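Rev. 11/07/2023, replaces the September sheet. Section 4 of the Dunenix hand-held collection guide.

## 4. Recording the stamping task

Read section 3 first. The vendor notes from Prollix say a new operator can start recording within minutes. Our experience is that a new operator can start recording *bad* episodes within minutes, so plan for a slow first session.

### 4.1 Before you start

1. Lay the white board on the table. Press on each corner. If it rocks, fix that now.
2. Set out the stamp, the ink pad and one card. Open the pad lid all the way.
3. Run both gripper cables off the near side of the board, toward you.
4. Open and close each gripper fully and watch the width readout. If it doesn't return to the same value, recalibrate (section 2.3). The status light will stay green either way, so don't trust it.

**Caution:** Keep fingers out of the jaws while calibrating.

### 4.2 Recording an episode

1. Hold one gripper in each hand, jaws open and pointed at the middle of the board. Start recording.
2. Pick up the stamp, ink it, and press it onto the card.
3. Put the stamp down on its base and bring both grippers back to the open position.
4. Stop recording. Label the episode before you touch anything else.

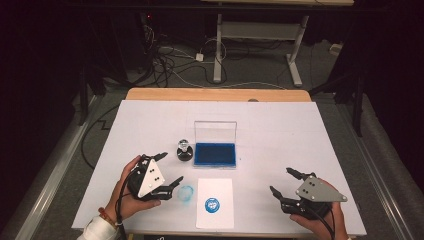
Slamet Rondonuwu objected to the labeling rule in the last review: a faint print is still a print, and throwing those episodes out teaches the model that stamping always goes well. He has a point. Label them `weak` and keep them, but don't let them drift into `good` because it's late and the total looks low.

### 4.3 How many episodes

The project plan asks for 1000. I have yet to see evidence for that number – it seems to have been picked for being round. Do this instead:

1. Record 50 episodes with one operator. Train and test.
2. Change the operator and move the card between episodes. Record up to 100.
3. Test again with the card in a spot that isn't in the data. If the result is no better, stop and look at the recordings before adding more.

**Note:** The replay score shown in the Iltex viewer measures how well the model copies episodes it has already seen. It says very little about stamping. Report results from live trials only, and send them to Nayeli Gallegos with the failures included.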